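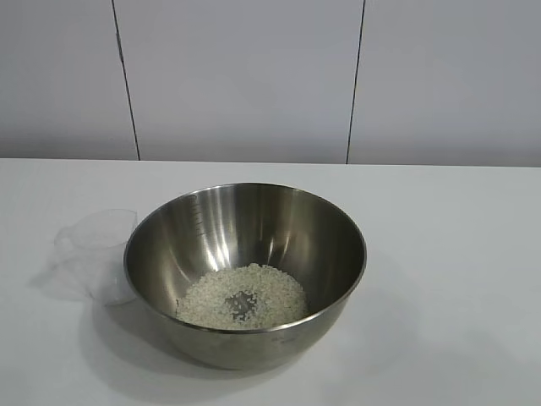
Normunds Priedītis avait dit que trois rinçages suffisaient, que sa mère n'en faisait jamais plus, et qu'à Prullari on jetait l'eau au pied des tomates. Bon. Trois, alors. Ou deux. Plus le temps.

Le car de Sirnitz à 19 h. Les autres dedans, affamés, et Toom qui ne mangeait que du riz depuis juillet. Elle chercha le couvercle. Pas de couvercle. Une assiette ferait l'affaire.

— Il en reste, du riz ?

Non. Il restait ça. Le fond du sac, le fond du mois, 948 couronnes dans la boite à thé et le loyer à 3475. Elle versa l'eau trop vite, jura. Des grains dans l'évier, elle les repêcha un par un, du bout de l'ongle.

En bas, un moteur. Déja.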